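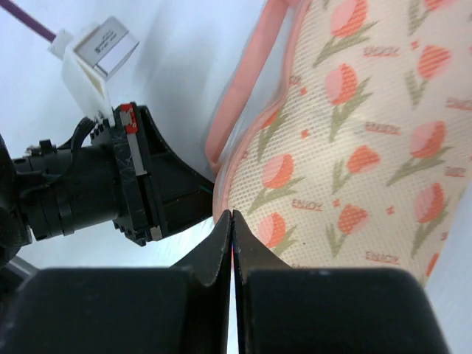 What do you do with a quilted thing that has lost whatever it went with?

Put it in the bottom drawer with the tea towels and leave it there until somebody asks for it.

That was how Veikko Rantala had been brought up, and it was what he did at his aunt's flat in November, when the family sent him to clear the kitchen. He had two boxes, one marked KEEP and one marked SHOP, and a roll of sacks for the rest. By four in the afternoon the sacks were full and the KEEP box had a bread knife in it.

The tulip one was at the back of the cupboard over the fridge. It was cream, with coral tulips on green stems and a pink trim round the edge. He turned it over on the worktop. It was too soft for a place mat and too big for an oven glove. He tried it over the kettle, then over the teapot, and it slid off both of them.

He rang his sister.

"It's padded," he said. "It's got tulips on."

"Is it the tea cosy?"

"It doesn't fit the teapot."

"Which teapot?"

"The brown one."

"She bought the brown one after the white one broke," his sister said. "The cosy was for the white one. She got them together at the shop in Darkirton, the one by the bus stop. Ó Gríofa's."

Veikko remembered the shop. It had a bell on the door and sold buttons and curtain hooks, and his aunt used to leave him by the wool while she looked at things she had no plan to buy. He couldn't remember a white teapot at all.

"Do you want it?" he said.

"Where would I put it?"

"In a drawer."

She thought about this. He could hear her television. "Is it clean?"

He held it up to the window. There was a brown mark inside, low down, where the spout must have dripped. "Mostly," he said.

"Put it in the shop box, then. Somebody will have the right pot."

He folded it in half and laid it in the SHOP box, on top of the egg cups, and went on with the cupboard. There was a jelly mould, a bag of corks and 11 lids that belonged to nothing. He wrapped the mould in newspaper. The lids went into a sack.

At five he made himself tea in the brown pot, with the last of the milk. The heating had been off since the morning and the flat was getting cold. He poured one cup, drank it standing up, and went to look at the boiler, then remembered the gas had been stopped. When he came back the pot was barely warm.

He took the cosy out of the box and put it over the pot again. It leaned to one side and left the spout bare, so he pushed it straight and held it there with one hand while he filled in the form for the electric with the other.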